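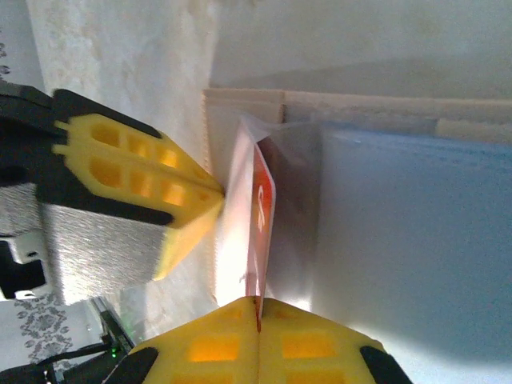 Lavdale Word Collection
Progress report to the Adamczyk Fund
September 2018

1. Purpose of this report

This is the second progress report of the project. It covers the spring and summer period. The grant agreement asks us to describe the work done, the changes to the work plan, the use of money, and the plans for the next period. We follow this order. The first report described how the collection came to our office and we do not repeat that history.

The aim of the project is the same as before. We want to make a readable dictionary of the farm and household words of the Lavdale valley, with the place where each word was used and, when possible, with the voice of a speaker.

2. Work done

2.1 Typing of the old slips

The old collection has 3,554 paper slips. All of them are now typed into the database. This was planned for the end of the year, so we are earlier than we promised. The reason is simple: the slips from Brunthorpe were written in one clear hand, and we could type them much faster than the slips from Rimilholm. The Rimilholm slips are in pencil, and several writers used their own short forms for the names of farms. We had to make a list of these short forms first, and the list is now added to the database as a help page.

Each record has the word, the meaning as the collector wrote it, the village, the farm if given, and the year if given. We do not correct the spelling of the collector in this field. A second field has our own proposed spelling. We believe it is important to keep these two apart, as later readers may disagree with us.

2.2 Editing of entries

From the typed slips we have edited 1,428 entries. An edited entry has one headword, the different spellings under it, a short definition in modern English, and at least one example sentence. Many slips describe the same word, therefore the number of entries will always be smaller than the number of slips.

The letters A to G are finished and have been read two times. H and K are edited but read only once. The letter S is large and we decided to divide it between two editors. One of them takes the words for weather and ground, the other takes the rest. We are aware that this can make a difference in style, and we will read the whole letter together before it is closed.

The words for gates, gaps in walls, and narrow paths gave us the most discussion. In Brunthorpe a "smout" is a small hole in a wall for rabbits or for water. In Rimilholm the same word was given on several slips for a hole where a sheep can go through. We first wanted to make one definition for both. After reading the slips again we have kept two senses, with the village written after each.

2.3 Recordings

We planned 60 hours of recorded speech for the full project. Until now we have a little more than half of this. The recordings were made at home with the speakers, in most cases in the kitchen, and this gives some problems with sound. Refrigerators are the worst. We now ask if the refrigerator can be switched off for the time of the talk, and we leave our car keys inside it so that we do not forget to switch it on again.

The speakers from the upper part of the valley were easy to find. In the lower part it was more difficult, because many families moved there later and they do not think that their words are of interest. We changed our letter of invitation. The first letter asked for "speakers of the Lavdale dialect," and few people answered. The new letter asks for people who have worked with sheep, hay, or peat, and the answers are better.

2.4 Consent and storage

All speakers signed the consent form. Two forms were signed with a limit, that the recording can be used for the dictionary but not placed on the website. These recordings are marked in the database and the website cannot show them. We tested this.

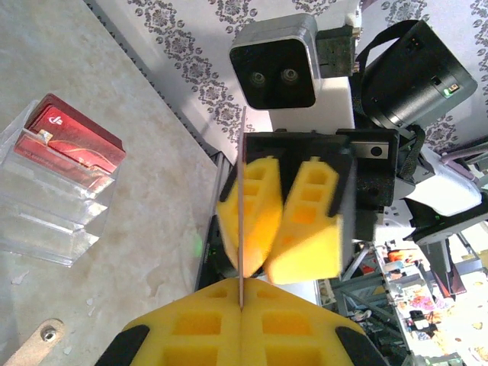 A thin card seen from its narrow side.

2.5 Public work

We had an open afternoon in Brunthorpe in the reading room above the shop. Visitors could look for a word in the database and tell us if they knew it from home. The discussion about the words for the last sheaf of the harvest was long and friendly, and we took notes on a number of meanings that are not on any slip. These notes are kept in a separate group. They will not be mixed with the old collection, but the dictionary will refer to them.

The school in Rimilholm asked us for a short list of words for the older pupils. We made a list of words for weather, with a small map of the valley. The teachers told us that the pupils already used several of the words and had thought these were normal English. The list can be copied by other schools without asking us.

3. Changes to the work plan

There are 2 changes and we ask for the approval of the Fund for both.

The first change concerns the order of editing. The original plan was strictly by the alphabet. We would like to edit the words for peat cutting now, whatever their letter is. The speakers who did this work by hand are in advanced age, and our questions to them become much better when the entries are prepared. After this group we would return to the alphabet.

The second change concerns the printed book. We planned one volume with the dictionary and a long introduction about the sounds of the dialect. The introduction has grown, and it is written for a different reader than the dictionary. We propose to print the dictionary with a short introduction and to put the long one on the website, where it can also have sound examples. The cost of printing would be lower and we would like to move the difference to the budget line for travel.

4. Use of money

The spending on salaries is according to the plan. Equipment is under the plan, as the second recorder was bought used and in good condition. Travel is over the plan. The bus between Lavdale and Rimilholm does not run in the evening anymore, and evening is the time when farmers can talk to us, so we have to go by car. The full table with receipts is sent separately by our accounts office.

5. Difficulties

The database was slow in the early summer. When a user looked for a word without choosing a village, the page sometimes needed so long that the visitor closed it. Our supplier made an index for the meaning field and the search is now at an acceptable speed. The search for words with an apostrophe is still not correct. If somebody writes "o'er" the result is empty, although the word is there.

There is also a question that we cannot solve alone. Some of the slips have names of persons, with remarks that are not kind. A typical slip explains a word for "lazy" and then names a neighbor as the example. The neighbor is surely not living now, but the family is still on the same farm. For the moment we have hidden these sentences from the public view and kept them in the working copy. We would be thankful to know if the Fund has a policy from other projects that we could follow.

6. Plans for the next period

In October we begin the peat group, if the change in section 3 is approved. The recordings will continue with priority for the lower valley. We also plan to finish the second reading of H and K, and to start on L and M.

The sample pages for the printed book will be sent to you with the next report. They will show two types of layout, one with the village names in full and one with abbreviations. The full names take more space but readers at the open afternoon preferred them, and we also find them easier to read. Comments on the size of the letters are welcome.

Lavdale Word Collection, project office, Brunthorpe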